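Minutes, May meeting, typed up by me (Sawsan Rizk) from my own scribbles, so shout if I got you wrong!

We started at 7:30 with the documentary. Tapio Pelkonen has finished a rough cut of Drolurgate and it runs 392 minutes, which got a groan and then a round of applause.
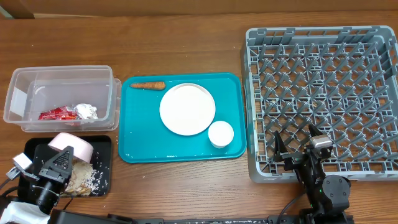 Doherty Film Club — Camera & Lighting Section

Tapio wants to lose the ferry interviews. I said keep at least one, the light on that deck is gorgeous — we voted and one stays.

Lamps next. The two old Dilex heads are flickering again, and Henex quoted us $411 to rewire the pair. Agreed to pay it.

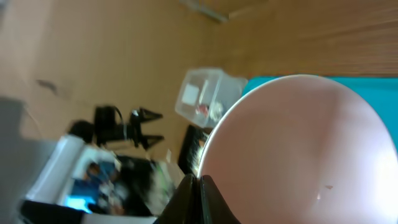 I also asked if we could please label the cables this time (I spent half the last shoot untangling them) and Tapio said he'd bring tape.

Night shoot is on for Sunday, meet at the lock gates by 8. We need some 30 extras and I have nowhere near that, so bring your cousins. Closed at 9:15.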